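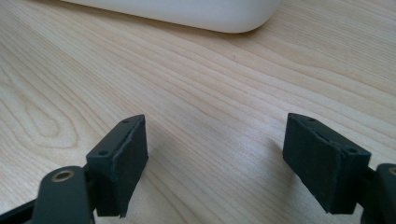
Reading time: 4 min

Figure 4. Hand-held gripper, open over a wooden tabletop. Both fingers carry black foam pads with uneven upper edges.

4.2 Budgeting for consumable and replaceable parts

Equipment plans for manual data collection tend to list each gripper as a single line with a single price. The Brendach plan started the same way. In the first draft, a gripper was one item, bought once and written off over the length of the project. This section describes how that line was split and what the split did to the total.

The gripper was divided into three cost groups: structural parts (finger blocks, mounting arms and links), pivot hardware, and contact pads. The groups differ in unit price, lead time and the skill needed to replace them. Structural parts are made in-house at Drarnumwood and carry no supplier lead time, although they compete with other work for printer hours. Pivot hardware is ordered in small lots. Pads are cut by hand from foam sheet and are the cheapest item in the plan by unit cost.

Pads were nevertheless the hardest group to estimate. The foam edge is the part to inspect: in Figure 4 the upper edge of the left pad is frayed and slightly peeled, while the right pad shows a ragged seam where the foam meets the block. Neither condition by itself calls for replacement under the current rule, which looks only at the gripping face. We set the planning interval at 900 recorded episodes per pad pair. The value is a purchasing assumption and should not be read as a measured service life.

For the planned collection period of 13 weeks, the interval gives a requirement of 81 pad pairs across all stations, spares included. Foam sheet is bought once at the start of the period. Splitting the order was considered and dropped, as a second delivery charge would have cost more than the sheet itself.

4.3 Station cost

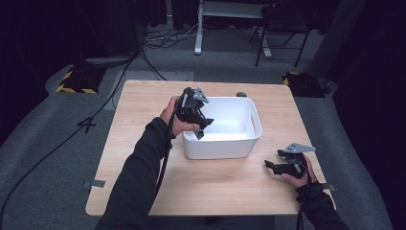
Tomas Ekwall

Figure 5. Two-handed work at a table station, with one hand-held gripper in each hand and a white plastic bin as the work object.

The station is the second budget unit. It covers everything that must be present before a session can start – table, grippers, cables, work objects, and the tape and stands that are usually charged to general supplies. Grippers are counted in pairs, as the tasks covered by this plan are done with both hands (Figure 5). A station with one working gripper is treated as down.

Cabling was left out of the first draft entirely. Each gripper in Figure 5 has its own cable, and further cable lies on the floor around the table. Longer runs raise the cost per station and also the number of connectors that can fail. The revised plan prices cable by station and adds one complete spare set for every two stations.

Work objects such as bins and trays are low in price and were first grouped with office goods. They were moved to the station line after Holloway, which keeps the purchasing records, noted that replacements had to match the original in shape and color. A matching bin can be out of stock for longer than a gripper part takes to print.

Floor cases and chairs already on site are carried at zero. The same applies to carpet and curtains, which belong to the room.

Two quotes were obtained for complete stations. The Fetix quote bundled grippers with a support contract and came out almost 30 percent above the sum of the separate lines. The bundle remains an option for sites without a printer. For Drarnumwood the separate lines were kept, with repair labor entered under staff time in Section 4.4.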